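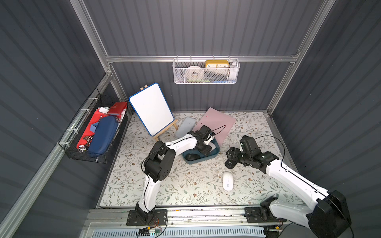

Mouse tray

A mouse tray (also mouse bin or mouse tub) is an open container in which computer mice are kept together when they are not on a desk. It is common in schools, libraries, repair shops and offices where several persons share the same equipment. The word is used for the container and also for the habit of returning the mice to it at the end of the day.

Origin of the name

The term is found in the equipment lists of the Plovstead lending room, which began to collect mice in trays in the year 2000. Before this time the mice stayed attached to their computers, and a separate place for them was not needed. When wireless models became usual, the mice started to travel between rooms, and many were lost in drawers and coat pockets. An inventory made in September of a later year named 268 mice, of which 94 could not be found at their desks.

Form and material

Most trays are made of plastic, with low walls and rounded corners. Low walls let the hand reach in from every side. Rounded corners are easier to wipe, because dust and crumbs do not stay in them. A strong plain colour such as teal is often chosen, since both white and black mice are well seen against it. Metal trays exist, but they are noisy and can scratch the shell of the mouse.

The tray is not divided inside. Boxes with compartments were sold for a time under the name Fornelus, each compartment being made for one mouse. They were not much liked, as larger mice did not fit.

Contents

A tray normally holds mice of different ages and makers. The ordinary mouse has two buttons with a wheel between them. Some models have one more small button behind the wheel, which on many of them changes the speed of the pointer. Mice with a cable are usually kept apart, because the cables tie themselves around everything else.

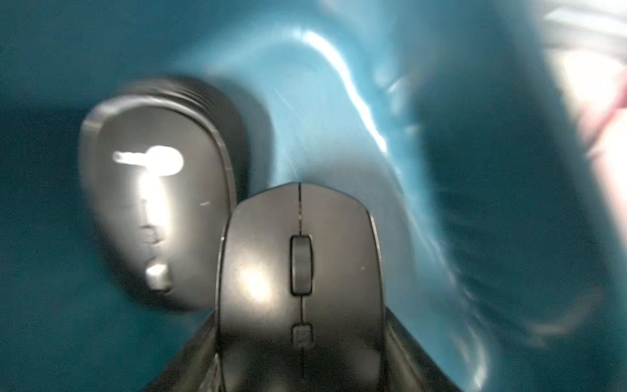
Ryszard Szewczyk objected in a letter that wired mice can very well share the tray if each cable is folded and held with a soft band, and that he had kept them so for years without one knot.

The small receivers of wireless mice are a separate question. Many models have a place for the receiver under the shell or beside the battery. Where there is no such place, the receiver is put in a labelled envelope. It should not lie free in the tray, where it is easily thrown away with the dust.

Place in the room

The tray is best kept on a table or a low shelf, near the other small things of the desk: pencil cases, folders, a little writing board. In the Mavromatis method of tidying, the small things are taken away from the surface first and the tray is filled last, so that no mouse is covered by papers. Other authors prefer the opposite order and fill the tray at the beginning, while the table is still full and the mice are easy to forget. 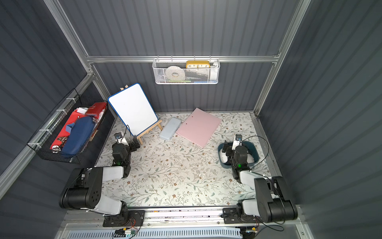 Tray, pencil box and folder on a flowered surface.

A patterned cloth or mat below the tray is a matter of taste. It hides small marks, but it hides also small screws and receivers. An optical mouse works well on most printed fabrics and badly on glass.

Filling and care

Before a mouse is put away, it is switched off, if it has a switch. The switch is generally on the underside. The mice may be laid in any direction, and a light pile does them no harm. A very full tray is not advised: the wheels are pressed, and the mouse at the bottom is taken out so rarely that its battery may leak before somebody notices.
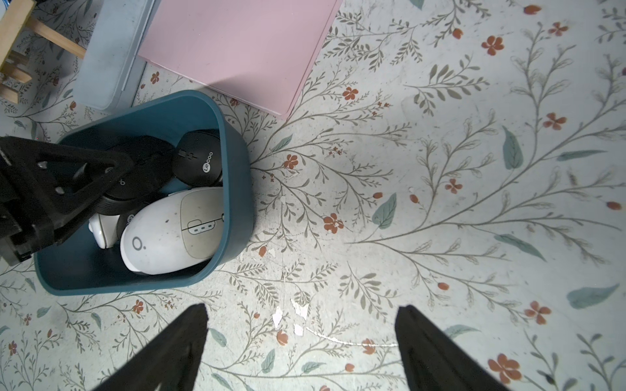 White shells show dirt sooner than black ones and are wiped with a slightly damp cloth. Alcohol can be used on the feet of the mouse, but on printed signs it must be used with care, as the print may come off. The tray itself is emptied and washed 3 times a year at Plovstead, a rule introduced by Aisling Costello and later copied by the Lulari reading rooms.

Related articles
Cable basket
Desk mat
Pencil box
Scroll wheel
Tabletop easel

Last edited December 7, 2023 | Contact | Copyright | Back to top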